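The Rurell Cider Days are back in October 2026, and I've already got my ticket (I buy the first morning they go on sale, every single year). It's the biggest one so far, with 80 cider makers pouring under the tents by the river, plus cheese people, bakers and a smoked trout stand I plan to visit more than once. Last fall 1,880 of us squeezed in and the lines got silly by midafternoon, so the organizers have taken over the second field and put 3,180 tickets up for grabs. 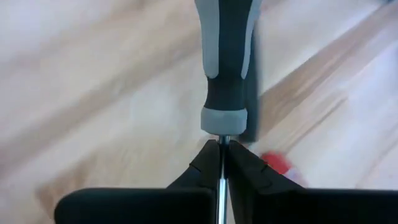
I'm most excited about Widel, a tiny orchard up the valley that bottled its first dry cider in April and sold out before I got there! They're bringing a new batch made with russets. Yagi will be grilling pork skewers again, and Jaltora is doing apple dumplings with sharp cheddar, hot from the pan.

Tasting glasses are included, and parking is free at the school. Bring cash for the farm stands, and a cooler if you're anything like me.

Contact us | Copyright Rurell Table | Back to top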